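Baker's assistant, part-time – Rembridge Community Kitchen

Rembridge Community Kitchen is looking for a part-time baker's assistant to join our morning team. The job is 19 hours a week over four shifts, ongoing, with a start date in September. We bake bread, scones, slices and savoury pastries for our own counter and for three cafés in Senness.

You would be working with our head baker, Sadao Ishida, and one other assistant. Most mornings begin at 5 am. On Thursday the start is 4 am, when the standing café order goes out along with the school lunch order, and we bake more than 300 rolls before seven.

What the job involves

Weighing and mixing doughs from set recipes. Shaping, proving and baking. Packing orders and checking them against the delivery sheet. Cleaning benches, mixers and floors at the end of the shift. Rotating stock in the dry store and telling Sadao when something is running low. You will also cover the counter for short periods, so you need to be comfortable talking to customers and using a till.

What we are looking for

Some experience in a commercial kitchen or bakery is useful but you don't need a trade certificate. We will train the right person. You do need to be on time, able to follow a recipe exactly, and able to lift flour bags safely. A current food safety certificate is required before your first shift – if you don't have one, we will pay for the short course. There is no bus that early, so you will need your own way of getting to work.

Pay and conditions

Pay is under the award, with penalty rates for early starts. Shifts run between four and five hours with a paid break. Apron and cap are supplied. You may take home a loaf at the end of each shift. There is a probation period, and we will sit down with you halfway through it to talk about how things are going.
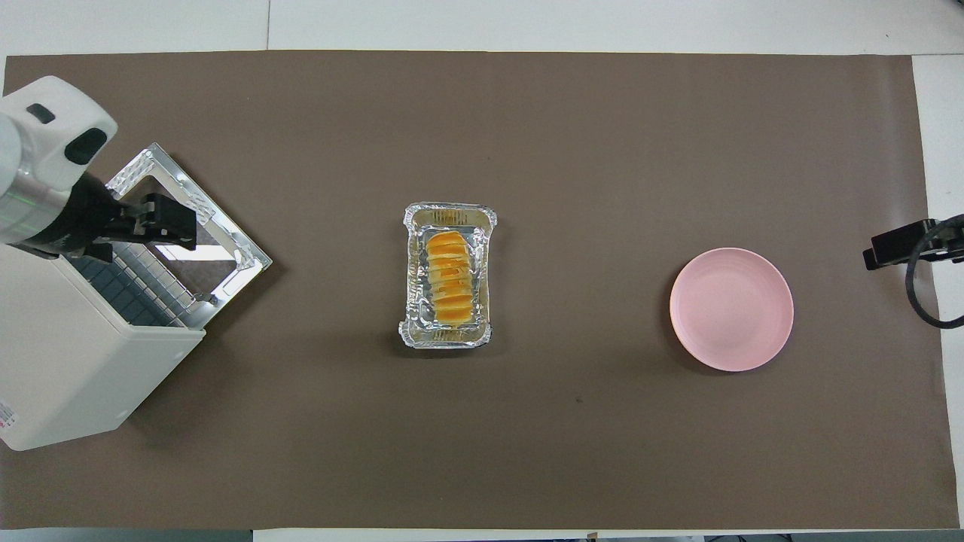
How to apply

Send a resume and a short letter telling us what you have baked or cooked for other people, at home or at work. Please include the names of two referees. Applications can be emailed or left at the counter in an envelope marked for Sadao Ishida. Shortlisted applicants will be asked to come in for a paid trial, followed by a chat of 45 minutes or so.

We welcome applications from people returning to work and from people whose first language is not English. If you need changes made to the trial or the interview, let us know when you apply.

This site uses cookies to remember your preferences. Accept all | Manage settings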